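Unit 4 Handout: Site visit to the Skelitz lab, Kandport
Prepared by Sigrun Kvam. Read before the September visit and bring a copy with you.

1. Arrangements

We meet at the main entrance at 9:40 am. The visit runs until noon, with a short break in the foyer. Closed shoes are required. Long hair has to be tied back and lanyards come off before you go past the front desk. Bags stay in the lockers, which take a two-dollar coin.

The lab splits us into two groups. Group A starts at the tabletop cell with Loan Nghiêm, who looks after demonstrations at the lab. Group B starts in the controls room and swaps over after 40 minutes. The group lists are on the course page.

2. What the lab does

Skelitz builds and tests small manipulation cells. Most of its recent work has gone into Gosling, a program that takes a plain-language instruction and turns it into motion commands for the arm. A typical instruction names an object by colour and shape and says where it should go in relation to another object. Panberg, the older program, works from taught positions entered by an operator. You will see both, and you should be able to explain the difference by the end of term.

3. The tabletop cell

The demonstration uses one arm over a flat wooden board. The end effector is a plain rod with a rounded tip. It has no fingers and cannot lift anything, so every task is done by pushing. Pushing is harder to plan than it sounds. A block pushed off-centre will rotate as well as slide, and how much it rotates depends on friction under the block, which the controller does not measure directly. 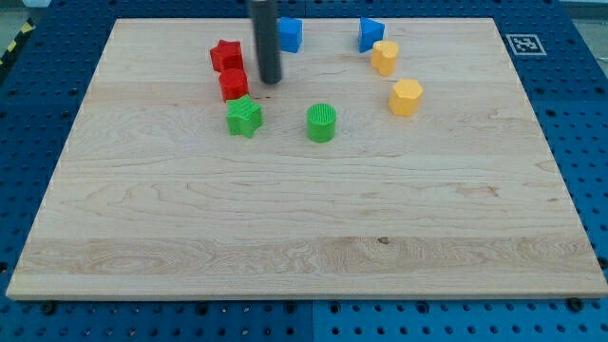
Figure 1. Tabletop cell with coloured blocks on the board. The rod is at the top, left of centre.

The blocks come in four colours and several shapes. Colour by itself is not enough to pick out a single block. In Figure 1 there are two stars, one red and one green, and two cylinders in the same two colours, so an instruction such as "push the star to the right" is ambiguous. "Push the green star toward the yellow hexagon" is not.

Note also the black and white square marker on the blue table, past the far right corner of the board. A marker of this type is known as a fiducial. It has a fixed, known pattern, and a vision system can work out its own position relative to the table from how the pattern appears. We covered the geometry in Lecture 7 (homography, pp. 3 to 5 of the notes). Revise this before the visit, as Loan will assume you know it.

4. Things to watch for

Contact point. Look at which side of the block the rod approaches from. If the block has to go left, the rod has to get around to its right first without knocking the neighbours.

Shape. Compare how a cylinder and a star respond to the same push. The star has points and notches that can catch the rod or slip past it.

Crowding. When blocks sit close together, moving one often moves another. Write down what the program does when this happens: does it carry on, back off, or replan?

Speed. Gosling issues a fresh command every 700 milliseconds in demonstration mode. Panberg runs its whole path from start to finish without looking again.

5. At the cell

Stay behind the yellow and black tape at all times while the arm is powered. Don't lean over the table or reach in to straighten a block, even if the arm is still. Loan or another staff member will reset the board between runs. Photos are fine at the cell but not in the controls room.

6. Visit report

Maximum two pages, worth 24 marks. Describe one run you watched, including the instruction given, the order of the pushes and the result. Then write an instruction for the arrangement in Figure 1 that refers to exactly one block and one destination, and sketch the path you would expect the rod to take. Mark each contact point on the sketch.

Submit through the course page. Hand-drawn sketches are acceptable if they are scanned clearly. Questions about marking go to Sigrun, and anything technical about the cell should be asked on the day.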